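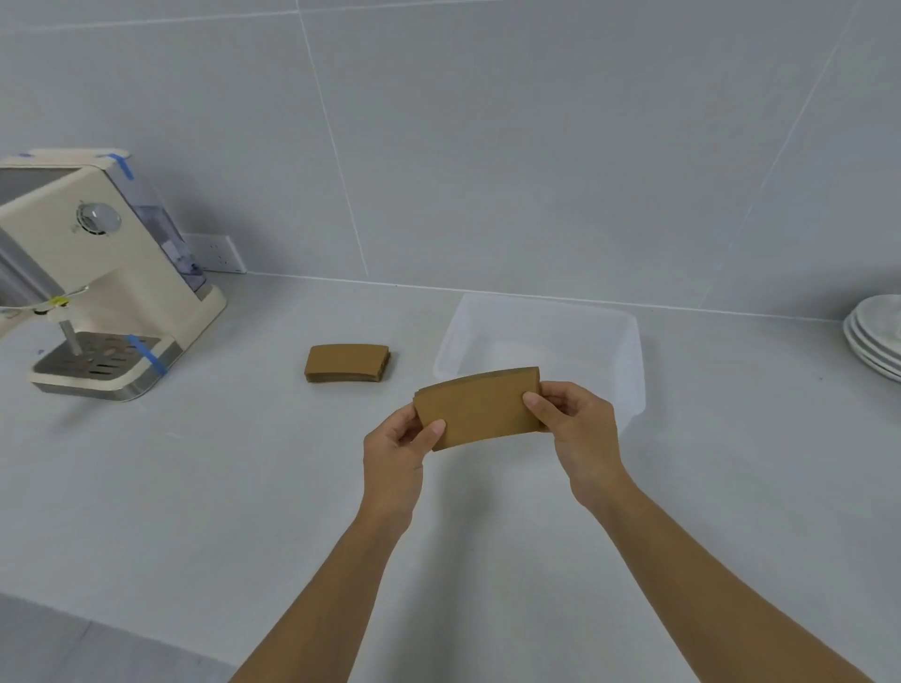 Baptiste Lemaire
Saturday, August 29, 2020

Okay, long one, so get yourself a coffee first (fitting, you'll see). A few of you asked how the gripper comparison is going, and I kept promising to write it up properly, and this is me finally doing it on the couch with my shoes off.

The job is cup sleeves. Flat kraft paper ones, the kind every coffee place goes through by the armful. We want an arm to take a stack, square it up, peel off one sleeve at a time and put the rest away in a bin. My mother heard that and said "that's all?" and I love her dearly, but yes, that's all, and it has eaten my whole summer.

First up was the Burnudix, a two-finger parallel gripper with rubber pads. I have a real soft spot for it. It's sturdy, it's quiet, and the cable comes out of the side so it doesn't snag on the wrist. It picks up a whole stack beautifully. Ask it for one sleeve, though, and you get two, or four, or a nicely bent corner.

I gave each gripper 90 single-sleeve picks on the same arm, with the same controller and the same box of sleeves. The Burnudix got 13 clean ones. I ran it again the next morning with softer pads because I felt bad for it, and it got 13 again!

Then the Dokach, which is the suction one. Everybody told me suction and cardboard don't get along, that it leaks through the paper. Well, it does leak, and you can hear it hissing away like a cross little kettle, but with the wide cup on it lifts a single sleeve far more often than I expected. Its trouble is the curve. The sleeves are arcs, so if the cup lands a bit too far toward one end, the whole thing swings and drops.

And the Escobedo, three soft fingers, very pretty, very slow. It can tap the ends of a stack until the edges line up, and I could watch that all day. I did have to swap one of the fingers after a tear near the base, so do order spares if you're thinking of getting one.

Something I should have done back in January, before buying anything at all, was spend a good long time looking at how people handle these things by hand. One hand under the stack with the thumb along the edge, the other spread out flat on top. The two hands have completely different jobs! I'd been trying to make one gripper do both.

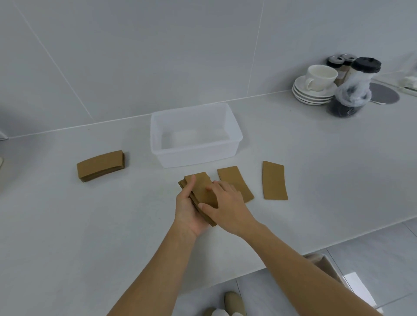
Grukus wrote back almost at once that I should stop shopping for a better gripper and put a cheap second arm on the bench just to hold the stack, since holding is the easy half and any old parallel jaw will do it.

Which, yes. I grumbled for an evening and then I tried it. Burnudix on the left to hold, Dokach on the right to peel, and the two of them sharing a controller that really wasn't happy about it at first. I had to slow the left arm right down before they'd stop bumping elbows.

I've only done short runs so far, so no proper number for the pair yet, and please don't hold me to anything. But the left one just sits there and grips, which is what it was always good at, and the right one doesn't have to fight a sliding pile anymore.

Camera note for those who asked: I moved mine up to head height, looking down over the bench. The wrist camera lost sight of the edges as soon as it got close, and brown paper on top of brown paper gives it very little to work with. From higher up the layers are easier to tell apart, and a lamp off to one side helps too.

Next is a full 90 with both arms, then the bin, which I've been putting off because the sleeves like to catch on the rim going in. I'll post how it goes. Thank you for reading all this, and if you have a favorite suction cup for paper, please send me the name of it!

Recent posts
Soft fingers, three weeks in
Why I went back to rubber pads
Sharing one controller between two arms
Wrist camera or head camera?
My cable mess, before and after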